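**Notes from the sim bathroom**

Hi all! We're up to 216 saved runs in the simulated bathroom, and I've driven more of them than I'd like to admit (my wrists can tell). Heriberto keeps reshuffling the small items between takes so the policy doesn't just memorize one layout.

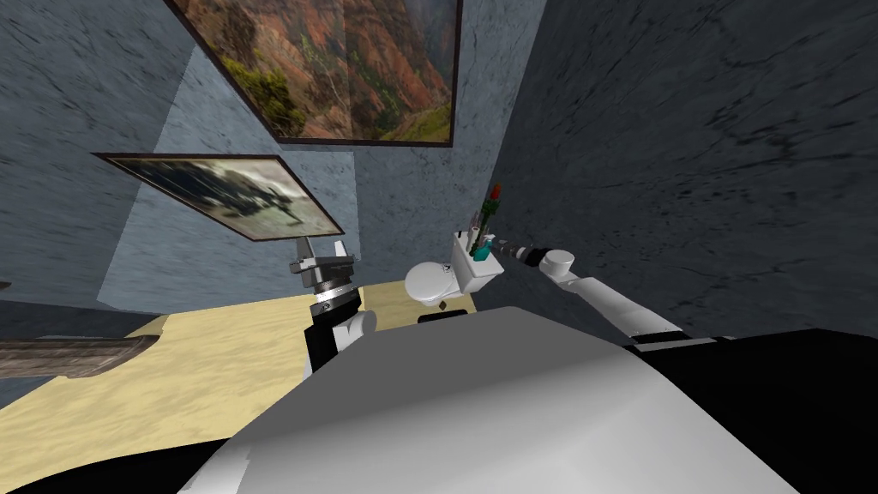 Nayeli wants 70 more before we retrain, and she's asked us to keep the clumsy ones too, as long as they're tagged. If you can spare an hour in the driver's seat, come find me – it's pretty fun!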